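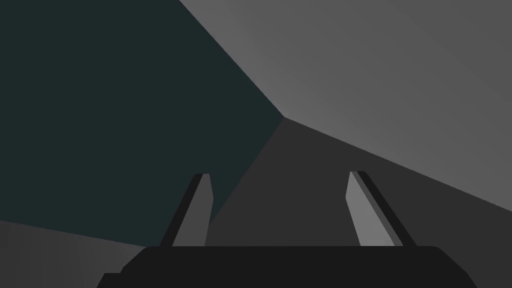 Good afternoon everybody, and thank you for coming back so promptly after lunch, I know the cake was still out. My subject today is choosing paint for a small north-facing room, which I have now done four times in three houses and got badly wrong twice. (Pause, let people settle.) The thing I most want you to take away is that the shade on the tin is only the start of it. Look at the big flat surfaces up on the screen, all greys and a dark teal, and see how they meet along straight edges, with three of them coming together at one corner. A corner like that is where I always begin. Stand and look into the corner of your own room before you look at a single colour card, and do it in the morning and again at teatime.

Now, my back bedroom. I painted it first in a grey called Skiltov, which I had fallen for in a magazine, and on the card it was a lovely soft thing, rather like a pigeon. On the wall it went blue by ten o'clock and stayed blue until I put the lamp on. I lived with it for 141 days (yes, I did mark them off on the calendar, my family will never let me forget it) and then I gave in and bought sample pots.

Sample pots, then. Please don't paint your samples straight on to the wall! Paint them on lining paper, two coats, leave a white border, and move them about the room. Put one beside the window and one on the wall facing it. Ganow, the warm grey I ended up with, looked like porridge next to the window and quite beautiful behind the bed, so that's where it went.

(Pass the lining paper round now, start from the left-hand side. Ask for it back!)

A word on money, as somebody always asks. The whole room came to £163 the second time, with brushes and a decent roller, and the first time was a good bit more because I bought far too much paint. Measure the walls, take off the door and the window, and believe the answer. There is still a tin of Skiltov in my shed if anyone would like it.

Ceilings. I used to do every ceiling brilliant white without thinking. In a dim room that can leave a hard line all the way round, and your eye goes to it every time you lie down. Try the wall colour let down with white, half and half, and mix all you need in one bucket, as you will never match it again.

Woodwork I shall be quick about. Eggshell for me, gloss if you have dogs. My skirting is Zomby, a very dark green with a daft name, and I've grown terribly fond of it.

(If running late, skip to the radiators.)

Radiators: turn them off the night before, let them go properly cold, wash them down with sugar soap and paint them the same as the wall. Questions after that, and the colour cards are on the table by the door. Take as many as you like, but leave me the big one.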